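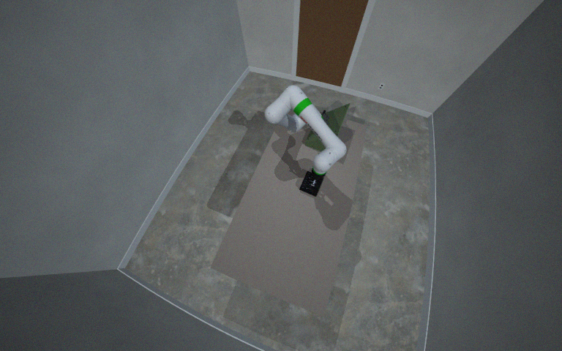

According to Aicha Zerouali, the part of the planner she had most wanted replaced was the one that failed without giving a reason. "A rejected path came back as a zero," she wrote in response to the release notes. "We had to guess which constraint did it."

Newsroom > Software > Motion Planning

Flamdale Releases Version 4 of Kanthorpe Motion Planner

BRETPORT, 19/06/2024. Flamdale today released version 4 of Kanthorpe, its motion planning and simulation package for articulated robot arms. The release replaces the collision checker, adds readable failure reports and changes the format used for cell models.

Earlier versions tested a path at fixed intervals along each joint move. Version 4 tests the swept volume between waypoints, including the volume of the end effector. Thin obstacles that fell between two test points are now reported. The interval setting has been removed, and configuration files that still contain it will load with a warning.

When a plan is rejected, the planner now returns the link involved, the object it would touch and the joint values at first contact. The same record can be opened in the simulator, where the arm is placed in the rejected pose inside the modeled room. Walls, floors and work surfaces are treated as collision objects by default. Users who want to exclude one must name it in the cell file.

The regression suite shipped with the package has grown from 109 planning problems to 311. Each problem is stored with its cell file, start pose, goal pose and random seed. All of them are run in simulation before a build is released. The suite covers reach over a work surface, approach from above, retreat after a grasp and moves close to a wall.

Rendering in the simulator has been separated from the planning process. Shadows and surface textures can be turned on for work on camera-based perception and left off for batch planning runs. Neither setting changes the result of a plan.

Cell files written for version 3 can be converted with the command line tool included in the release. Tool offsets are carried over. Custom joint limits are not, and must be entered again and checked before the converted file is used on hardware.

Two known issues remain open. Attached objects are dropped from the scene when a plan is canceled during a retreat move, and the converter does not accept mesh names containing spaces. A maintenance release planned for November will address both.

Version 4 is available to current license holders through the Flamdale download page. Version 3 will receive security fixes only.

2 comments | 4 shares

Related items
Bañez Adds Kanthorpe Export to Its Cell Layout Editor
Converting Version 3 Cell Files: Technical Note
Flamdale Opens Test Lab in Bretport
Kanthorpe Simulator: Changes to Camera Settings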